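I work in the packing room at Folholm. We do desk sets, gift boxes and small office goods for other companies. People keep asking me what happened when the automation came in, so I'm going to put it down in order.

Before: 12 packers on two lines, all standing, everything by hand. Pens into cups, cups into boxes, boxes into cartons. On a good shift we did 3000 boxes.

In July the company signed with an outfit called Fimora. They put in a carton machine first. It folds, fills and tapes. That took the heaviest job off us and I don't know anyone who misses it. My shoulder doesn't.

It also took out the end of the line, where four people used to stand and talk. Two went to receiving, one went to nights, one left. Management says no one was let go, and that's correct. The one who left didn't want nights and that was the only opening.

The second part is the cell we call Lalteo, after the name on the software. It's supposed to handle small loose items, the stuff that comes in a different shape every week. That part is slower going.

A carton is always a carton. A pen cup might be straight, round, soft-sided or made of rings, and the pens lean whichever way they like. We never thought about it because our hands just did it.

So a few of us now spend part of the week on handling work, with a gripper in each hand, doing the same small jobs over and over so there's something for the system to learn from. The cup and what goes in it, mostly.
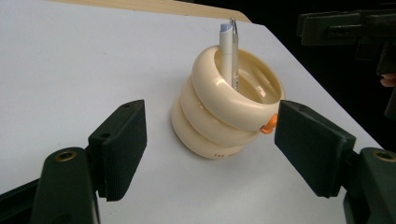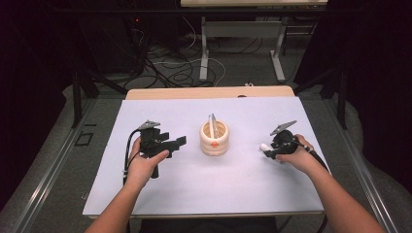

You get 50 cents an hour on top of base for those hours. It was zero to start with. We asked, they said it was light duty, we asked again with the rate sheet from receiving in hand, and it changed the next pay period.

Is it light duty? Lighter than cartons, yes. It's harder on the wrists and the eyes. I can pack for a full shift and think about dinner. I can't do that with the grippers. By the second hour my attention is gone, so we got it capped at two hours at a stretch.

First week I was bad at it. You lose the feel in your fingertips and have to go by looking. Something I'd do in a second by hand took me five or six tries. By week three I was all right. The youngest person on the line was good at it on day one, which was annoying.

What we get asked at break is whether we're training our own replacement. I asked the same thing at the shift meeting. The answer was that the cell is meant for the overnight small orders, the ones they can't staff now. I wrote that down with the date. We'll see.

Numbers, for those who want them. The last trial of the cell ran 447 small orders overnight. 21 had to be redone by hand in the morning. Day shift did the redoing, and it went on our count as extra work only after we complained.

That's the piece I'd tell other shops to watch. When the machine gets something wrong, a person fixes it, and that time has to be written down somewhere. Ours wasn't in the plan at all. Ask for a line on the sheet before the thing gets switched on.

Other changes: the room is quieter in the afternoon. The carton machine is loud but steady, so you stop hearing it. We used to have the radio on and now you can't make out the words, so people wear one earbud, which is allowed, or two, which isn't.

The schedule is posted earlier than it used to be, nearly a week ahead, because the machine needs its orders loaded. I like that part. I've made it to more of my kid's Saturday games this season than all of last year.

Someone in the replies asked about Mamo, the warehouse across the road. They put the same carton machine in and skipped the cell. Their packers tell me the pace went up to match the machine and stayed there. Ours went up too, then came down after two people got hurt wrists. I'd still rather be on our side of the road.

Next thing is a sit-down about job titles. Right now the sheet says packer for all of us, including whoever is on the grippers and whoever clears the jams. I want jam clearing listed as its own job with its own rate. Will post what they say.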